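Section 4: Entering a nomination for the Kondham Junior Sports Awards

Read this section with your club log-in to hand. If you haven't got one, go back to Section 2 and come back in a better mood.

Nominations open in August and close at 5 pm on the last day of the month. The form does not do extra time.

4.1 Before you start

You will need the athlete's full name as it appears on their club registration, their date of birth, and the name of one referee who has watched them compete. A parent may nominate. A parent may not be the referee as well, however impartial they feel.

Note: athletes must be under 18 on the closing date. Under-14s go into the Galton Shield and everyone else into the Vammont Cup. The form sorts this out from the date of birth, so please type the real one.

4.2 Filling in the form

1. Log in and choose Nominations, then New.

2. Pick the sport from the list. There are 36. If yours is missing, choose Other and type it in. Korfball has been added and you may all stop writing to us.

3. Enter the athlete's name and date of birth. Press Check. A green tick means the club register agrees with you. A red cross usually means a middle name.

4. Add results from the past season only. One line each: event, place, finishing position. The cup she won when she was six is lovely and belongs on your mantelpiece.

5. Write the supporting statement. The limit is 209 words and the counter is strict — word 210 simply disappears, and it will be the one with the verb in it.

6. Enter the referee's email address. Read it back aloud. Last season 14 nominations fell at this step, most of them to a missing dot.

7. Press Save, then Submit. These are two separate buttons.

Caution: Save does not submit. A saved form sits in Drafts looking finished until the closing date passes, when it is deleted.

4.3 What the panel looks for

Results count for half the marks. The rest goes on attitude, help given to younger members, and turning up. "Gives 110 per cent" scored nothing in any of the 197 statements the panel read last season. "Put the cones away every week without being asked" did rather well.

4.4 Changing or withdrawing a nomination

1. Open Nominations, then Submitted.

2. Choose Edit. The referee will be emailed again, so try to make all your changes in one go.

3. To withdraw, choose Remove and confirm twice. There is no way back from the second one.

Team nominations use a different form and are covered in Section 5, along with the Yalçınkaya Prize for young officials.

Comments on this section 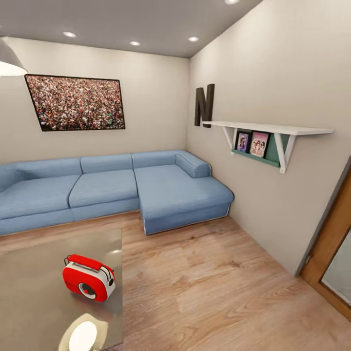
Perihan Kurtuluş: Could step 6 mention that the referee has to click the link in the email as well? Ours thought it was a receipt and filed it. We only spotted it when the status still read Waiting two days before closing, and he was on a campsite with one bar of signal. He did get it done in the end, from the top of a hill.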